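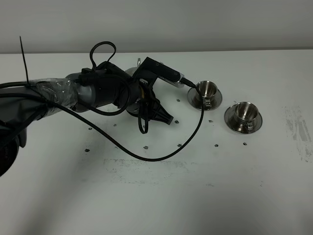

What is the Plindden satin bonnet made of?
The outer layer and the lining are both polyester satin. The band is a knit elastic covered in the same satin, so no bare elastic touches the hairline.

Which size should I order?
Measure around the head just above the ears, with the hair down. Medium fits short to shoulder-length hair. Large fits longer hair, braids and locs. If the measurement falls between two sizes, order the larger one and tighten the drawstring.

Is the bonnet reversible?
Yes. Both faces are finished and the seams are enclosed. The care label is sewn into the band and can be cut off.

How do I wash it?
Hand wash in cold water with a mild detergent, or machine wash on gentle in a mesh bag. Lay flat to dry. Do not bleach, iron or tumble dry. Dark colors may release dye in the first wash and should be washed separately.

Can I sleep in it with wet hair?
It can be worn over damp hair, but satin dries slowly against the scalp. Blot with a towel first and let the bonnet air out in the morning.

What is the difference between the Plindden and the Flisto?
The Flisto is a single-layer bonnet with a fixed band. It is lighter and packs smaller. The Plindden has two layers and an adjustable drawstring.

Do you sell in bulk?
Salons and resellers can order from 100 pieces, mixed sizes allowed. Orders of 500 or more can carry a custom woven label. Write to Eusebio Cuadros in wholesale through the contact form and include your reseller number.

When will my order ship?
Stock items leave the Plutura warehouse within two business days. Custom label orders take some 9 weeks from approval of the label proof.

Can I return a bonnet?
Unworn bonnets in the sealed bag can be returned for a refund. For hygiene reasons, opened bonnets are exchanged only when there is a sewing or fabric fault. Report faults within seven days of delivery with the order number and a photo of the damaged area.

Last updated Dec 6, 2025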